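Diltow Adds Lemon-Print Scarf and Apron Cloths to Its Kitchen Line

Jellex pattern goes on sale in February; store orders open now

BRALIK – October 14, 2020 – Diltow, a maker of kitchen and table textiles, today announced a new group of printed cloths under the name Jellex. The line opens with a lemon-slice print on a pale mint-green ground and will be sold as a neck scarf, an apron and a kitchen towel.

The scarf is the first piece to be finished. It is a lightweight woven cotton with a hemmed border, cut large enough to be worn loose across the chest or folded down and tied close at the neck. Diltow developed it after hearing from cafe and bakery owners who wanted their counter staff to have something printed to wear over a plain shirt.

"We kept being asked for a uniform piece that didn't feel like a uniform," said Jamila Siddiqui, head of design at Diltow. "People already own a white shirt. They wanted one cloth they could put on at the start of a shift, take off at the end and throw in the wash with the towels."

Siddiqui said the lemon print went through 11 versions. Earlier ones used whole fruit and leaves, which were hard to read once the cloth was tied. The slices are simpler shapes, in yellow with a lighter cream center, and they repeat across the cloth so that part of the pattern shows wherever the fold falls.

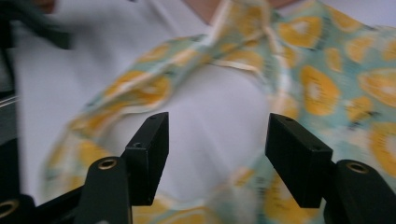
The lemon-slice print in pale mint green and yellow, draped over a white shirt.

The apron and towel will follow in the same print. The apron has a bib front and long ties that can be brought around and fastened at the waist. The towel is a heavier weave than the scarf and comes with a hanging loop sewn into one corner. All three pieces can be machine washed at 60 degrees Celsius and ironed on a medium setting. Diltow recommends washing them separately the first time.

Printing and sewing are being done by Barua, a family-owned workshop that has produced Diltow's table runners for three years. Barua has added a second cutting table for the new line and will handle all repeat orders.

"The scarf hem took the most work," Siddiqui said. "A narrow hem looks nice but it curls after a few washes. We went a little wider – it sits better around the neck and it lasts."

Jellex pieces will be available from February through Diltow's own shop in Bralik, by mail order and from independent kitchen stores. Scarves will be sold singly and in packs of two. Cafes, bakeries and restaurants may order larger quantities directly and can ask for a plain mint-green version without the print.

Fabric swatches are available to stores and trade buyers on request. Orders placed before the end of the year will ship first.

About Diltow

Diltow designs aprons, towels, table runners and other cloth goods for home and professional kitchens. The company is based in Bralik.

Press contact: Jamila Siddiqui, Diltow, Bralik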